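The bus from Randville was late, so Orysia Dmytriv taped the wrists of three players in the parking lot while the others carried the bags in.

It was the second leg. They had lost the first at home by two goals, and Prerkberg had spent the week being polite about it in the local paper. Their coach said the tie was still open. Marín read that part out on the bus and then put the paper under his seat.

There were 243 people in the stands by the start. Orysia knew the number because the gate man said it over the speaker, and some of them clapped for themselves.

Jodard scored early, a low shot that went in off the keeper's foot. After that nothing happened for a long time. Marín went down holding his knee, and she ran out with the bag.

"Can you bend it?"

"Yes."

"Then bend it."

He bent it. He swore at it in a low voice and got up — slowly, with one hand on her shoulder. The coach looked over and she nodded.

With six minutes left he headed in a corner, and the whole bench stood up. The tie was level. He ran back to the center line with a slight limp and did not look at her.

They lost it in extra time, on a free kick that should have gone the other way. Jodard argued until the referee walked off.

It was 222 miles home. Orysia sat across the aisle from Marín with ice wrapped in a towel and passed it over when he asked. He slept past the first rest stop. She got home before light, left her shoes by the door and sat down in the kitchen with her coat on.

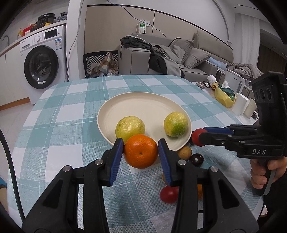 At seven the phone rang. It was Marín, and the knee would not bend.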